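Two arms and a tray of glasses cases

12 shares | 3 comments

Kirstin MacRitchie started the robot club at Covness in a spare classroom, and it still meets there on Saturday mornings. The project this year is tidying: two arms have to learn to put things away between them.

"We began with one arm and it was dull," she says. "With two they have to keep out of each other's road, and that's where the arguments start."

Members record the moves themselves, guiding the arms by hand, then train on what they have saved. So far they have kept 636 runs and thrown out more than they would like. Poul Dalsgaard, who is in his second year, does most of the sorting.
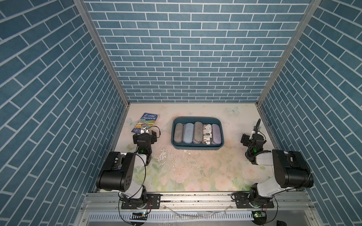
"Glasses cases are harder than you'd think," Dalsgaard says. "They're smooth and they tip over. If you come in a bit high the fingers slide off, and if you come in low you knock the next one." He would like to move on to books – thin paperbacks first – but MacRitchie wants the cases done properly.

Gunhild Hedegaard looks after the wiring and has less patience with the software. "Half my morning goes on cables," she says. "I've asked for longer ones twice."

The club plans to show the work at an open day in July. Asked whether it will be ready, MacRitchie says the left arm will be. Dalsgaard is still retraining the right.

Last updated: Saturday, 9.40am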